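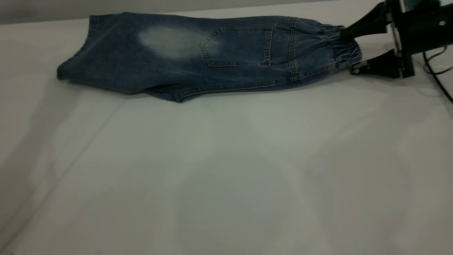 The Flunby Wetland Trust wants your old clothes, and it wants them for the creek. Since last spring the group has been collecting worn-out cotton to shred and pack into tubes, which are then staked along the banks to hold soil in place until the willows take. A pair of dark blue pants, folded in half the long way, would seem like a fine donation. But look at the gathered elastic at the waist and you can see my first problem with the plan. Elastic does not rot on any schedule a creek would recognize, and neither does the thread in most hems.

Guoqing Tian, who runs the bank work, told me the waistbands are cut off before shredding. I asked who does the cutting. He said it depends on the day.

I walked the lower stretch with him in a cold drizzle. The tubes run for 142 yards below the Tasetti footbridge, and for most of that distance they look good. Sedge has come up through the fabric and the bank behind it is steep but whole. Farther down, past the bend, two tubes had split and their stuffing was strung out over the gravel like wet hair. Tian pulled a handful loose, looked at it, and put it in his coat pocket.

The trust says its method has cut erosion on the creek. Maybe it has. The claim rests on 14 marker pins driven into the bank, and the trust has published readings from one season, a dry one. There are no pins on the far side, where the bank was left alone, so there is nothing to compare with. When I brought this up, Tian said the far side belongs to a different landowner and that they had asked.

Guangming Cui has fished here longer than the trust has existed, and she is less polite about it. "They had coconut fiber before this," she said. "It worked. It cost money." Coconut rolls from Flolix, the supplier the trust used until last year, ran $105 each. The clothes are free, apart from the shredder, the stakes and the hours.

I don't think anyone at Flunby is trying to fool people. The willows are real, and I saw more warblers than I expected. But dye, stretch fiber and polyester thread are all going into moving water on the strength of a hunch, and the water tests promised for the Ye Pond outlet have been put off until May. The trust plans to stake another stretch before then. I asked whether it might wait for the results. Tian said the planting window is short.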